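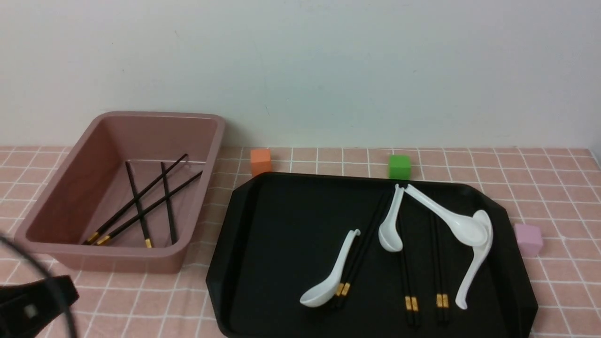 Why I want more people working on the boring half of robot software

By Noémie Leclerc

There is a bug report pinned above my desk at Stelby that reads, in full, "picked two." I love it. Two words, and behind them sits a whole field that I think deserves far more bright people than it gets.

The job was chopsticks. Our tabletop arm had to take them from one container and lay them in pairs in another, with soup spoons in between, and the planner had asked for one stick. The gripper closed on a crossing and came up with a second stick riding along. Every part of the program then did what it had been told. The grasp check saw that the fingers hadn't closed fully and called it a success. The planner ticked off one chopstick. From that moment the arm's idea of the table and the table itself had nothing to do with each other, and it carried on for another 3 moves, very smoothly, putting things where other things already were.

When people come to visit they ask about the learned part, the model that looks at the camera picture and proposes a motion. Fair enough, it's wonderful! I have worked on these systems long enough to remember writing out grasp positions by hand, and I still get a small thrill when a policy slides a finger under a thin stick that I would have sworn was out of reach. But if you ask me where the next few years of progress will come from, I'd point at the code around the model. I mean the part that keeps track of what is where, and the part that decides whether a move worked. I would add the logging, and the replay tool most of all.

Take chopsticks again, because they are such good teachers. A black stick lying on a black tray is close to invisible to a depth camera. Ours would find the gold bands near the thick end, lose most of the shaft, and report a little floating object with no length. You can throw data at that, and we did. What helped sooner was a plain geometric rule written by my colleague in an afternoon: if you see a band, fit a line through whatever dark pixels agree with it, and keep your doubt about where the thin end is. The words "keep your doubt" matter there. Our older code returned a single pose and threw the rest away. The newer version hands the planner a spread of likely poses, and the planner can choose to grip near the band, where everything agrees, or to move the camera and look again.

Looking again is terribly underrated. It costs us about 5 seconds. For a long time the team treated those seconds as a defeat, and I was as bad as anyone. We had a chart of cycle times on the wall and we were proud of it. Then we put a second look after every grasp in a crossed pile, and the chart got worse and the work got better, and I have never once wanted to go back. A person sorting cutlery glances down all the time. Why should we be embarrassed when a machine does it?

Spoons bring a different sort of trouble. A deep ceramic-style spoon has a shiny bowl, a curved handle and a hook at the tip, and when one rests on another you have to decide which to lift first. I used to think this was a vision problem. These days I'd call it a bookkeeping problem. The program needs somewhere to write down "this one is on top of that one", and it needs to be allowed to change its mind. Pendetti, the little scene library we use, stored supports as a fixed tree when we took it on, so a wrong guess at the start stayed wrong until the end of the run. Making that tree editable took most of August. It was the least glamorous change I've made in my career and it may be the best.

And then tooling, where I could go on all day (my friends will confirm it). Our replay viewer lets me stop at any moment in a run and see, side by side, what the camera saw, what the program believed and what it was about to do. We have more than 3000 runs stored. Before the viewer existed I would argue from memory with the people who trained the policy, and they would argue back from theirs. Now we scrub to the grasp and look. Half of the failures I had blamed on the model were mine: a stale pose, a timer, one frame of reference used where another was meant.

So if you are a student wondering whether there is any room left in robotics, please come and write a success detector. Come and work out how a planner should behave when it isn't sure how many sticks it is holding. You'll see your change running on a table the same day, and there will be something new wrong with it by teatime, which to my mind is the best kind of job. I'm off to look at the spoons again. The latest build has started lifting the bottom one first, and I have a suspicion about the tree.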